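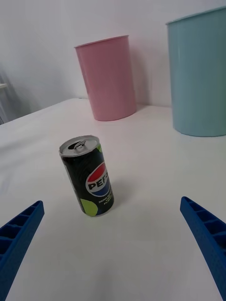

Why does a soda can hiss when it's opened, one reader in Tramton wants to know, and where do all the bubbles hide before that?

What a good thing to wonder about! The bubbles are made of a gas called carbon dioxide, the very same gas you puff out every time you breathe. At the drinks factory it gets squeezed into the cold liquid, and then the lid goes on tight – so tight that the gas has to stay mixed in, where you can't see it at all.

Now think about the little tab on top. It works as a lever, a bit like a seesaw. You lift the ring end up, the other end pushes down on the lid, and a small piece of metal bends inward. Psssht! Out rushes the gas that was squashed in under the lid, and the rest begins turning into bubbles and floating up to the top.

Try listening closely next time a grown-up opens one – you may hear it fizzing for quite a while afterward.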